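Bellow Interiors: Stockroom Assistant, Part Time

Bellow is hiring a stockroom assistant for its Barrera site. The post covers receiving, unpacking and shelving of boxed and plastic-wrapped goods. Shifts are three hours. Lifting is limited to 41 pounds per person.

Applicants must be able to stand for a full shift and keep a written stock log. Closed shoes are required on the floor.
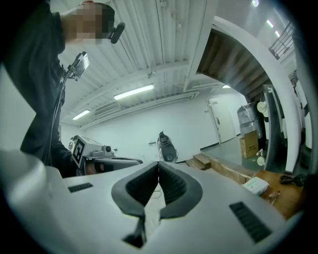
Is previous stockroom work required?
Training is given during the first 13 shifts, and applicants without experience are considered on the same terms.

Send a one-page résumé and two references to Refugio Cortés, Bellow Interiors, quoting post 200. Applications close 26 August 2018.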